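Hamero Policy Institute Calls for Pandemic Spending Oversight

CLELLELPORT, 10th April – The Hamero Policy Institute today released its review of emergency pandemic spending approved by the Millatcombe state legislature. The review covers 310 contracts signed without competitive bids. 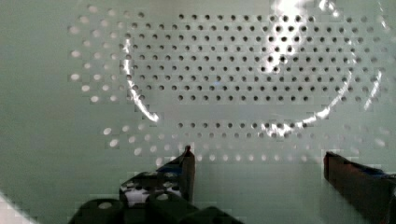

Legislators waived the bidding rules in December and set no end date for the waiver. Under the present law, agencies file a one-page summary for each purchase. The institute found that 281 of the summaries omitted a unit price. A reporting rule with as many holes as a perforated green panel does not allow an audit.

The institute recommends that the waiver expire after 200 days unless renewed by a recorded vote.
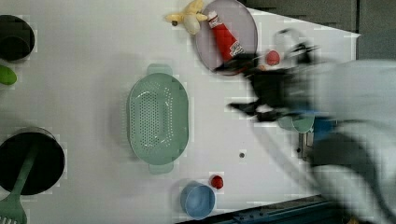 Pale green colander and plate on a white tabletop.

The review also examined meal support for households under quarantine orders. Payments were set by county, and the Skoryk district used a separate formula. 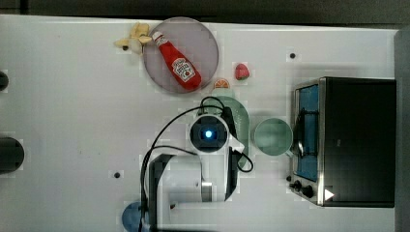 Recommended Changes

Agencies would publish any contract above $2000 within ten days of signing. Each entry would list the vendor, the quantity and the unit price.

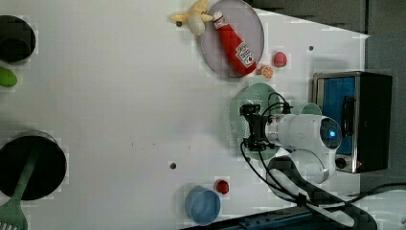
Amended contracts would be posted under the same rule – including those signed before the change takes effect. The full review is available from the institute's Clellelport office.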